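Reading the Tide Line: What Washes Up on Musomside Beach
Student project report, Coastal Studies elective

Why we picked a beach

Our class could choose any stretch of public land for the spring project, and most groups went for the park or the creek behind the school. We wanted the beach! Musomside is a short bus ride away, it has sand at one end and cobbles at the other, and all of us had walked there a hundred times without really looking down. Our question was simple: does the stuff left at the high tide line change from one end of the beach to the other, and if so, what is doing the sorting?

We called the project Eltetti, after a made-up word one of us used as a kid for "thing found in seaweed." It stuck, and now it is on the cover of the report, so there is no going back.

How we worked

We walked the wrack line (the strip of dried seaweed and bits that the tide leaves behind) on 11 mornings in April. We set out 29 stations along the beach, starting at the Cemgate steps and finishing at the boat ramp. At each station we laid down a square made from plastic pipe, 80 centimeters on a side, and wrote down everything inside it that was bigger than a fingernail. Then we lifted the top layer of weed and looked again, because plenty of small shells hide under there.

We sorted finds into shell, crab parts, egg cases, seaweed, driftwood, and trash. Anything alive stayed where it was, or went back to the water's edge if it looked stranded. Our teacher was strict about that and we agreed with her. We only brought home empty shells and things that were fully dried out.

The first morning was a mess. Our data sheets blew into the dunes, and we had used 2 different spellings for nearly every kind of seaweed. After that we switched to a clipboard with a rubber band around each end and a single list of names taped to the back. Much better.

What we found

The sandy end was full of light things. Razor clam shells, feathers, skate egg cases (we love these, they look like little black purses with horns), and a lot of thin, papery weed. The cobble end had the heavy stuff: whelks, thick oyster shells, chunks of driftwood and most of the glass.

Stations in the middle were the surprise. We expected a smooth change from light to heavy, and we got a jumble. The old stone groin runs out into the water there, and we think it makes an eddy that drops whatever the water is carrying. After a windy night that part of the beach was piled high, and two tides later it could be nearly bare. We tried dropping oranges off the end of the groin to see where they went. They went in circles, which made us very happy, and then a gull got interested.

Trash followed its own rules. Bottle caps and fishing line turned up at every station, but food wrappers were mostly close to the steps and the ramp, where people sit. That tells us some of the trash comes from the water and some of it never left the beach at all.

Sea stars

We got a little obsessed with sea stars. They live mostly below the low tide line, so the ones in the wrack have usually been tossed up by rough water. If they land high enough they dry out in the sun and wind, and what remains is the skeleton: a mesh of tiny hard plates called ossicles, held together by tissue that stiffens as it dries. The bright color usually fades to tan or cream, and the tube feet on the underside shrivel away.
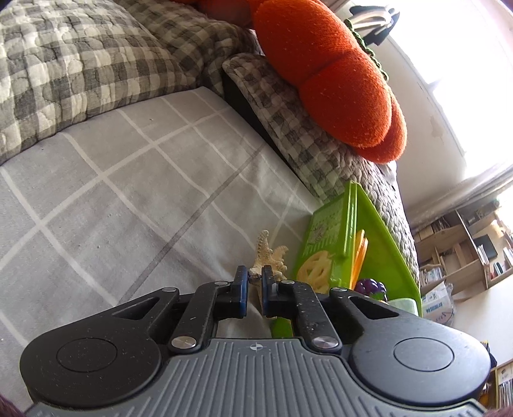 Crescencio Cuesta read our draft and wrote back that we should be careful with the word "skeleton," because many readers will picture bones, and that a sea star's plates sit under a thin skin like ours do. He also wanted to know whether the sea stars came up with the same storms as the whelks. Great question, and we had to go back through the sheets to answer it. They did at the cobble end. At the sandy end we can't say, because we found too few of either.

What we would change

Start earlier in the year, for one thing. The people at the Escobar bait shop told us the big storms come through in winter, and we missed all of them. We would also weigh the finds. Our sheets treat a whole whelk and a scrap of crab leg the same way, and that hides a lot of what we could see with our own eyes.

And we would write down the wind. We remembered it on some days and forgot on others, so the best idea in our report, the eddy, rests mostly on memory and oranges. Next year's group is welcome to our pipe square and the list of seaweed names. The square leaks sand from one corner, so shake it before you get on the bus.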